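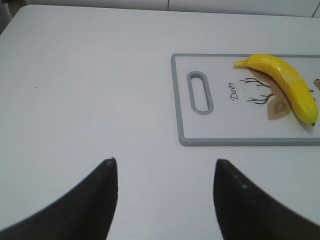

Wrist view at the bench, banana on the deer board, gripper open.

Progress report to Wilow – gripper cell, Sultorholm workshop
6/6/24

Short one this time, report is late and the cell is needed again this afternoon. Money is on track, see the sheet sent in May.

Work done since last report:
Both wrist mounts taken off, cleaned, refitted. Old screws binned. Cable on the left arm rerouted, it was rubbing at the elbow. Zero positions reset on both arms. Lost four days waiting for the Byun adaptor plates, which came with the wrong holes and had to be redrilled here.
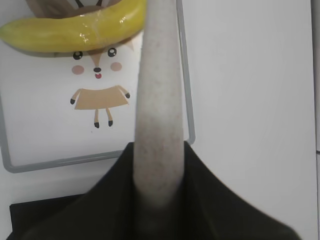
Wrist camera checks are now part of the start-up routine. Mount tightened, lens wiped, one still saved before any run. With the finger upright through the middle of the view it hides one end of the banana and a good bit of the board, so the second view matters more than we planned for. Focus is set for the board and the finger is soft at that distance – leaving it. Finger surface gets wiped at the same time, marks and all, and the wipe goes in the log.

Gripper opening was drifting, worst over a long run. Reset at 25 runs, then again at 16. Now checked every seven, which is a pain but it holds. Suspect the drive belt. Spare on order from Cerico, no date yet. 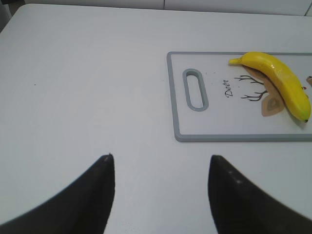
Cerico's view is that the belt is fine and the drift comes from the finger screws working loose, so they want thread lock on all of them and a fresh set of runs before anyone opens the drive. Fair enough. We will do that first, then decide on the belt. It puts the drive work back but saves taking the wrist apart twice.

Still to do: label the spare cables, write up the start-up sheet properly, get a second set of fingers made so one can be off for cleaning. Also the e-stop test, due and not yet booked.
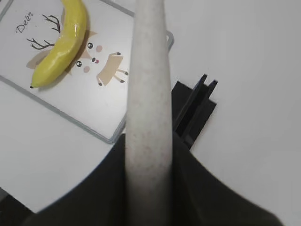 Cell lead, Sultorholm workshop

No change to the budget asked for. If the thread lock dosen't cure it we will come back about the drive parts seperately – would like a yes or no on that quickly, please, as the lead time is Cerico's and not ours. Next report after the new runs.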